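Can they do the chores yet? Gallery from the Lundwood visits

Last updated June. Two days of watching machines try to do boring jobs, one in a home kitchen setup, one on a shop floor. Notes typed up fast, sorry for the mess.

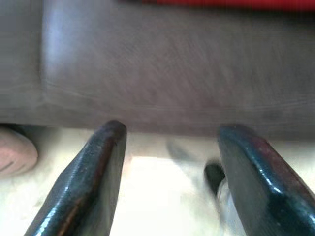 Quick background for anyone landing here from the newsletter. I keep a running page on whether a machine can do the stuff you and I do without thinking. Fold, wipe, sort, stack, put the lid back on. Not welding, not warehouse shelves that come to the robot. Chores. The last update was a long one and people complained, so this one is short bits with headings and you can skip around.

Two places this time. Lemiletti, who do the home side, small team, upstairs unit with bad parking. And Grodudgate, who do back-of-shop work for stores, returns and restocking mostly. Both let me stand around as long as I wanted. Neither saw this before it went up.

Only one picture in the gallery so far. Rest to follow when I get to them. Text for the others is below anyway, so use it as a list.

Up close to flat things
Big soft flat stuff is still the hard part, and the picture at the top is that problem from close in. Two dark fingers, wide apart, tips right at the lower edge of a mauve-gray sheet of something. Felt? Heavy card? Couldn't say from the picture. Bit of red up top, pale surface underneath.

Why edges matter
A person slides a thumbnail under and that's it. Two stiff fingertips don't have a thumbnail. They have to pinch, or push until it buckles, or drag the thing to the end of the table so some of it hangs over. I saw all three over the two days. The drag is ugly but it's the one I'd bet on.

Clearing a table (Lemiletti)
The standard test there. Mixed junk on a table, put it where it goes. 20 items, one arm, no help. Best run I watched took 24 minutes. I could do it in two and I'm not tidy. But it did finish, and last year it would of given up at the first thing that rolled.

What it put away without fuss: mugs, a sponge, a box of tea, wooden spoons, a tape dispenser. What it fought with: a receipt, a bread bag, anything under anything else.

Things under things
Worth its own entry. When one item is half covered by another the arm slows right down. Goes in, backs off, goes in again from the other side. You start leaning forward in your chair like that will help. On a bad run it shoved the top thing along and took the bottom one with it, then logged the lot as done. Staff caught that one before I did.

Towels
Folds a hand towel in half fine. In quarters, sometimes. Bath towel, no. They have a trick where the arm pins one corner and sweeps, and the result looks like a towel folded by a seven year old who wants to go outside. I would accept it. My mother wouldn't.

Socks
Asked about socks. Got a look.

Wiping down
Best thing at Lemiletti by a mile. Arm holds a cloth, goes over the counter in overlapping strips, doesn't miss the corners. Dull to watch, which I mean as praise. It can't tell if a stain is still there, it just does the pattern twice and stops. Jam survived. Coffee didn't.

Dishwasher
Loading yes, if the rack is empty and somebody else opens the door. Plates good. Bowls ok. Cutlery one piece at a time, slow, and it dropped a fork into the bottom of the machine and carried on loading as if nothing happend. Unloading they wouldn't show me. "Come back in the fall."

Trash bag
Can take a full one out of the bin. Can't put a new one in. This is the whole field in one chore if you ask me.

Returns desk (Grodudgate)
Different world. Louder, colder, faster. The job is clothes and small boxed goods coming back from customers: open, check, decide, shelf or scrap. The machine does the opening and the holding up. A person does the deciding.

102 parcels in the session I sat through. The machine opened most of them by itself and asked for help on the rest, usually tape wound the wrong way, or a bag inside a bag. Asking for help is a button light and a beep. By the end of the session everyone on the floor hated the beep.

Boxes
Good at boxes. Very good at boxes. If your chore is a box, relax, it's covered.

Soft mailers
Less good. A padded mailer bends when you grip it, so where the arm thinks the end is and where the end is don't agree any more. They've switched fingertips to something grippier and that fixed a lot. The worn ones come off and go in a tray. Ask to see the tray, it's a good tray.

Hanging up shirts
One shirt, wire hanger, arm on each side. Worked on the third go. Needs two arms and a rail that doesn't swing. The woman running the rail held it still with her foot, every time, without looking. I asked if that counted as part of the system and she laughed.

Price tags
Sticks them on straight. Peels them off badly. Anything with a corner you have to pick at, same story as flat things on a table. Edges again.

Restocking a low shelf
Fine at waist height. Down by the floor the arm runs out of room and starts doing something like limbo. They've raised the bottom shelf in the demo area, which felt a bit like cheating, and I said so, and they said real stores could raise theirs too. Ok.

Lighting
Small thing that took up a lot of both visits. Shiny surfaces and bright spots on a white table mess with the cameras. Lemiletti put up blinds. Grodudgate has no windows. At home you've got a kitchen window and a sun that moves, so who's going to sort that out.

Practice numbers
The table clearing routine was trained on 3,000 recorded tries, Lemiletti told me. Sounds huge. The guy next to me said it's not enough for one drawer. Both could be true, I don't know how to judge it, if you do then write in.

Noise
Arm at Lemiletti is quiet enough to talk over. Grodudgate one isn't, but neither is anything else in the building. At home I'd run it when I'm out. Then again when I'm out is when the fork goes in the bottom of the machine.

Price
Neither place will say. Oberholzer, who supply arms to both, wouldn't say either, they sent me a brochure. Nice brochure. No prices in it.

Scores so far
Same scale as always, where yes means I'd let it do it alone in my own place.
Wiping a counter: yes
Opening boxes: yes
Putting mugs away: yes
Loading plates: nearly
Hand towels: nearly
Soft mailers: nearly, with the new tips
Hanging shirts: no
Picking thin flat things up off a table: no
Bath towels: no
New trash bag: no
Socks: see above

Changed since last time
Mugs moved from nearly to yes. Hand towels from no to nearly. Price tags dropped off the list, couldn't decide. Somebody asked for pet hair and I haven't found anyone trying it on purpose.

Still to post
Shirt rail. The tray of worn tips. Trash bag attempt, two shots, both dark. Low shelf. I've got the Grodudgate ones on the other card and need to find the reader.

Next visit
Probably Lemiletti again for the dishwasher unloading. If you work on drawers, laundry or anything with a zipper and you're within driving distance of Lundwood, get in touch through the contact page. Corrections too. I already know receipt is spelled wrong on the old page.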